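Drorkside Robotics Club
Pre-Run Safety Checklist, Table Two (dish task)
Filled in Aug 17, 2023

Same form we've used since June, with my comments typed in under each line. I ramble, sorry, but the new members keep asking why an item got marked the way it did, so now it's all in one place!

1. E-stop reachable from both sides of the table
OK. I pressed it from the left chair and from the right chair. The cord still wants to slide off the back, so I put fresh tape on it. If you move the button to make room for your laptop (you know who you are), move it back.

2. Arm base bolted and clamps tight
OK after fixing. One clamp gave me a quarter turn, which is more than I like. Please check it again at lunch, and don't go by how it looks, put a hand on it.

3. Speed limit set in the Mondau controller
OK. It's at 40 percent for anything with students at the table. We go up to 70 only for the timed practice, with everyone behind the line. It had been left at 70 overnight. Not a disaster, but that's exactly why this line is on the form.

4. Cables clear of the joints
OK. I ran the arm through its full reach by hand and nothing snagged. The zip tie near the elbow is getting chewed up and I'd like to swap it before the Zerneck meet.

5. Gripper fingers: no cracks, no loose screws
OK with a note. No cracks that I could find, and I went over them with a flashlight. One screw was a bit proud, so I snugged it down. No thread glue yet (we're out, it's on the shopping list).

6. Dishes and rack
Needs attention, see my comments under the photo. Plastic only on this table, please! The Lévesque team brought a real china saucer to the last practice and I still think about the sound it made.

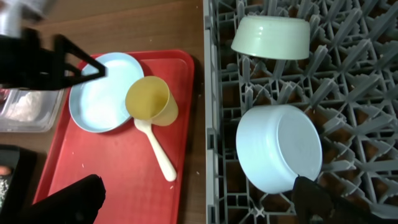
Item 6, table two: red tray with plate, cup and spoon, two bowls upside down in the rack.

Crumbs on the tray, folks. They're small, but I'm marking it anyway. Wipe the tray between sessions and no snacks at the table, same as always. The other thing I want people to watch is the spoon. With its bowl tucked under the cup like that, going for one can easily drag the other along, so start slow and keep a hand by the stop. The bowls sit upside down on the prongs the way the task sheet asks, and that part I'm happy with.

7. Tape line on the floor
Fail, then fixed. Half of it had peeled up by the door. I laid a new strip and pressed it down with my shoe. Stay behind it whenever the motors are live, even if you're only grabbing your water bottle.

8. Safety glasses
OK. We have 4 pairs in the bin and they're all scratched but usable. I've asked for more.

9. Run log up to date
Nope. The counter says we passed 200 cycles and the notebook stops well short of that. Whoever ran the last session, please fill in what you remember, and write "not sure" where you're not sure.

Result: cleared for slow runs once the tray is wiped. Full speed waits until item 2 has had its second check. Initial the sheet on the clipboard when you've done it, and leave the pen!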